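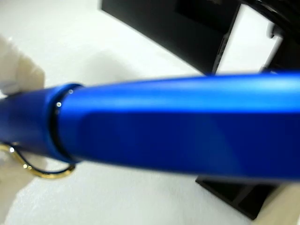 Para Ilze Petrauskas, el instrumento de escritura pesa más en la letra que el papel, y pidió que la forma del cuerpo se tratase como variable propia.

Figura 3. Bolígrafo o pluma de color azul, con un anillo negro en la unión de las dos partes.

3.2 Instrumentos

Siguiendo esta observación, se clasificaron los instrumentos según la sección del cuerpo, redonda o con facetas (Figura 3). En el taller Tarnier se recogieron 2740 líneas manuscritas de 16 participantes, en 2 sesiones de 12 minutos. El color no fue considerado en el análisis.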